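Setting Out a Two-Color Checkerboard Tile Floor

This page covers layout only: measuring the room, choosing the starting point, fixing the color order and getting the first rows down square. Leveling compound, cutting technique and sealing are covered on their own pages. Dimensions are in millimeters because nearly all tile sold for this pattern is made to metric sizes.

The worked figures come from the back hall at Fluvside, laid with Wukau 300 mm porcelain in two colors. The tiles were set on a concrete slab that had already been checked for flatness and moisture.

Before you start

Measure the tiles first. Take ten from different cartons of each color and put a caliper across both directions. Nominal size and actual size often differ, and two colors from the same range may come from different production runs. If one color runs consistently larger, the joint has to absorb the difference, so choose the joint width after this check. Wukau came out at a true 300 mm in both colors, which allowed a 2 mm joint. If the spread between your largest and smallest tile is over 1 mm, go to a 3 mm joint.

Add the tile size to the joint width to get the module. All layout is done in modules. Here the module is 302 mm.

Next, measure the room at both ends and in the middle. Write down the smallest figure for each direction. Old walls are rarely parallel and the smallest figure governs. The hall measured 2,108 mm at its narrowest.
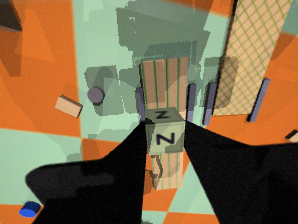
With the width known, compare the two possible centerings. You can put a joint on the centerline or you can put a tile on it. Work both out on paper.

Joint on the centerline: three full tiles on each side take up 905 mm measured from the center, including half of the center joint. Half the room is 1,054 mm. That leaves 149 mm, less one joint and the 6 mm perimeter gap, for a cut of 141 mm against each wall.

Tile on the centerline: five full tiles take up 1,508 mm including joints, or 754 mm to each side of center. That leaves 300 mm, less the joint and the perimeter gap, for a cut of 292 mm against each wall.

The second layout is clearly better. The border tiles lose only 8 mm and look whole. The first would have left a strip of half tiles down both sides, and in a checkerboard a row of half tiles is far easier to notice than in a plain floor.

Odd and even counts

Repeat the calculation for the length of the room, then count the modules in each direction, including cuts. The count decides which colors fall in the corners.

If both counts are odd, all four corners are the same color. If one is odd and the other even, the corners match in pairs along the odd direction. If both are even, diagonally opposite corners match and neighboring corners differ.

Matching corners usually look more settled in a small room. In a long hall with doors at each end it hardly matters, and a good border cut should take priority. Decide which color goes in the corners now and write it on the plan. Where four corners match, that color will also be used in slightly greater quantity: one tile more than the other over the whole floor. Order for breakage in both colors separately.

Snapping the lines

1. Find the midpoint of each short wall and snap a chalk line between them.
2. Find the midpoint of that line and mark a second line across it at a right angle.
3. Check the angle with a 3-4-5 triangle. Use the largest multiple that fits: 1,200, 1,600 and 2,000 mm is suitable for most halls.
4. If the angle is off, move the short line. Leave the long one where it is.
5. For a tile-centered direction, snap a working line half a module to one side of the centerline. Mark the original with a cross so that it isn't used by mistake.
6. Snap further lines at every third module. These are control lines and tiles should meet them without being forced.

Do not take any line from a wall. An alcove or recess that is more than 700 mm deep should get its own control line, carried in from the main grid with a straightedge.

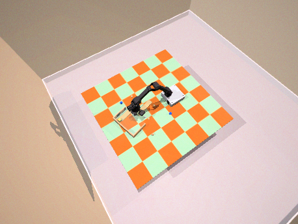 Dry-lay one full row in each direction with spacers in place. Alternate the colors as planned and check both ends against the calculated cut. An error of more than 3 mm over the row means the tile size or the joint was measured wrong, and it should be found before any adhesive is mixed.

Pencil a letter on the slab inside each control box to show the color of its first tile. A box three modules wide starts on a different color from its neighbor, and this is where most mistakes are made.

Setting

Mix only as much adhesive as can be covered in twenty minutes. Stilness gray was used for this floor, spread with a 6 mm notched trowel and combed in one direction. Set the first tile at the crossing of the working lines. Continue along one working line for four or five tiles, return to the crossing, and set the same number along the other. Then fill in between.

Set both colors as you go. Laying all of one color first and dropping the other in afterward gives uneven joints – the open squares close up by a millimeter here and there and the second tile no longer fits.

Check corner points at every control line. In a checkerboard the eye follows the diagonals, so lay the straightedge corner to corner as well as along the rows. Corners that miss each other by 1 mm can be adjusted while the adhesive is open. 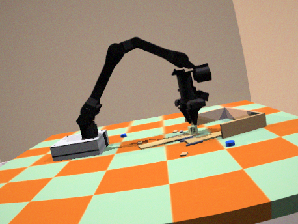
Flurina Aigner writes that she snaps the diagonals in a second chalk color before setting anything, and that on a long floor she finds this quicker than checking with a straightedge. She also advises against red chalk under pale tile, as it can bleed into light grout.

The method works well provided the diagonals are taken from the grid intersections and not from the room corners. Blue chalk is easier to wipe off than red in any case.

Border tiles and grout

Leave the full tiles for a day before cutting the border. Measure each border tile individually at both edges, since the wall will wander even where the calculated cut is constant. Keep the perimeter gap clear of adhesive.

Grout color affects the pattern. A grout matched to the paler tile makes the darker squares look slightly smaller; a mid-tone between the two is the usual choice. Cai joint filler in sand was used in the hall. Test any unsanded grout on a spare tile of each color, wipe after fifteen minutes, and look for staining on the paler one before filling the floor.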